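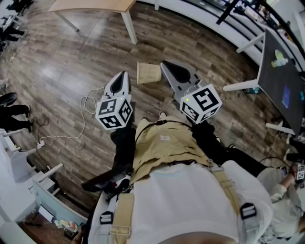
Okay, so you've got two pairs of hand-held grippers and you need to decide which one your team is going to spend the next few months swearing at. I've done this a few times now and I've landed on a routine that takes one afternoon and doesn't need anything fancy. I'll run through it the way I did it last October with the Zarier pair and the Kallitz pair, and you can swap in whatever you've got on the bench.

What you'll need: both pairs, charged. A harness that fits the person wearing it (more on that in a sec). Your marker board. Masking tape, a kitchen scale, and a handful of things to pick up. I like a mix of light and awkward, so a wastebasket, a plastic bottle and a card. The card is the mean one!

Step 1. Get the harness right first

I used to skip this and I'd pay for it by mid-afternoon. We use the Leemans straps, and the buckles want to sit at the same height on both sides before you snug anything up. Put your vest on over your shirt, reach both arms straight out in front, then lean forward like you're going for something on the floor. If a strap rides up toward your neck, let it out and start over. Cables go off to the side, well clear of your feet.

Step 2. Check the markers

Wipe the faces of the marker cubes with a dry cloth. Then stand in front of the board and turn each gripper slowly through every angle you'd normally use, watching the tracking on the laptop. Write down where it drops. On the Zarier I lost the left cube whenever my own sleeve got in the way, and rolling my wrist out a bit was enough to fix it. The Kallitz held on better there but hated the bright window side of the room.

While you're at it, look at what the gripper camera is picking up. Wide lenses see everything, including the ceiling lights, your mates and whoever is wandering past the stairs, so pick a starting direction and stick to it for both pairs.

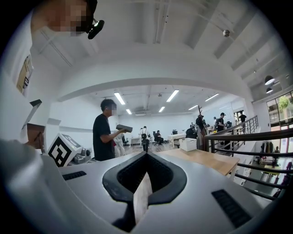
Set your exposure by hand and leave it alone. If it's on auto, one pair gets a nice even view and the other gets a blown-out window, and then you're comparing light instead of grippers. I settled on 2000 microseconds for our room. Yours will be different, so just write it down and use the same number for both.

Step 3. Squeeze test

Put the kitchen scale on its side against something solid, close the fingers on it and read the number off. I do a gentle squeeze and a full one. My cut-offs are pretty homemade: I want to be able to hold steady at 200 grams without my hand shaking, and I want at least 600 grams on a full squeeze. Both pairs passed the top end easily. The Kallitz trigger was too stiff for my liking down low, and my forearm knew all about it by the end.

Step 4. Pick things up

Start on the floor. Tip the wastebasket on its side and bring it upright using both hands, and pay attention to which finger slips first. Then move to a table and do the bottle lying down, then the card. Tape a little square for each object so it goes back to the same spot every time (I didn't do this the first year and my notes were garbage).

Swap pairs halfway through and then swap back. You get better as you go, and whichever pair goes second will look smarter than it is.

Step 5. Hand them to someone else

Get a colleague who hasn't touched either pair and say as little as you can. Watch their elbows. If they tuck them in, the thing's too heavy out front. Ours went straight for the Zarier, and so did I in the end, mostly for the trigger.

Save your recordings before you pack up. I keep mine in the Grundden folder with the exposure, the strap settings and the finger type in the file name, and I still forget the finger type half the time.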